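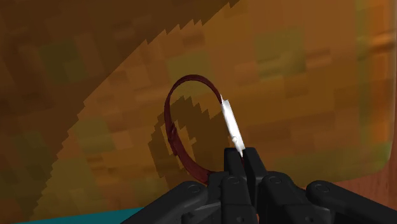
Chapter 7. Buying a Grasping Kit: What You Get and What You Still Have to Do

7.1 Before you start

You need chapter 5 for this (grip force, friction, linkages) and the first half of chapter 6. If you skipped the section on pivot joints go back and read it now, it is short.

Learning goals for the chapter:
Read a kit data sheet and tell the useful lines from the filler.
Work out which objects a two-finger gripper can hold and where.
Set up a simulated grasp test and score it.
Write a one-page review that a buyer could use.

Key words: stroke, fingertip, linkage, contact patch, grasp point, pose, simulated trial, drop test.

7.2 The kit

We use one product all the way through, the Jollik grasping kit. It comes as a gripper, a mounting plate, a cable set and a license for the simulator, which is called Baran. The supplier is Hunell, who also sell setup as a service. More on the service in 7.6. Other kits would do. Pick one with a simulator though, or half the exercises won't work.

Price is not covered. It changes too often and your school probably gets a discount anyway.

The data sheet is two pages. Page one has the stroke, 90 mm, and the top grip force. Page two is mostly mounting holes. Note what is missing – nothing on thin objects, nothing on loops, nothing on things that bend. A sheet like this is written with boxes in mind. Blocks, cartons, cans. Most of the stuff people want picked up is not a box.

7.3 Why a wristwatch

A watch is a nasty little test object. The case is stiff and the strap is not. Buckled, it makes an open loop with nothing in the middle, so a planner that treats it as a solid lump will happily aim for thin air. In the simulated grasp that opens this chapter the two black fingertips have it at the lower end of the case, where the strap begins, and the watch is held on edge with the loop standing open. The case is nearly side-on, so you get the crown and no dial.

Is that a good grasp? Depends what comes next. Fine for lifting. Less fine if the watch has to go down flat with the dial up, the wrist would need to turn a long way. Think about it from the task backward. Students nearly always do it forward, and then wonder why step three is impossible.

Three places you might grip a buckled watch:

Across the case. Stiff, predictable, but the fingers may land on the crown.
At the join between case and strap. Small contact patch, and part of what you are holding can flex.
On the strap alone. Soft contact. The case hangs off to one side and the whole thing wants to rotate.

Write down which one you would choose for (a) a display stand, (b) a padded mailer, (c) a tray of parts. Keep the paper, we come back to it in 7.8.

7.4 How the trials in this chapter were run

The Demevholm object set has 301 models in it. For the chapter we took 32 of them, household things mainly, and ran each in Baran with the same gripper and the same start height. Backgrounds and light were changed between trials. Patchy surfaces, hard shadows with jagged edges, that sort of thing. They can look odd. The point is to stop the vision part from leaning on one clean table.

A trial is scored as held or dropped after the lift and a short shake. No half marks. On plain boxes the kit held 98 percent. The loop-shaped objects did a good deal worse, and the full table is in 7.5 with the strap and handle cases split out.

One warning. A simulated strap is a guess at a real strap. Friction is a number somebody typed in. Treat a held score as a reason to try it on the bench, no more then that.

7.5 Reading the score table

Look at the row first, then the column. The row is the object, the column is the grasp point. Blank cells mean the planner found no grasp at all – a different failure from a drop, and you should report it seperately. Reviews that lump the two together are no use to a buyer. A blank can sometimes be fixed with a better planner. A drop may need new fingertips.

Quick exercise, ten minutes, no calculator:

1. Find one object with more blanks than drops.
2. Say what you would ask the supplier about it.
3. Find one object where moving the grasp point changed the score. Sketch the contact patch for both.

Then go on to 7.6, setup service or do it yourself.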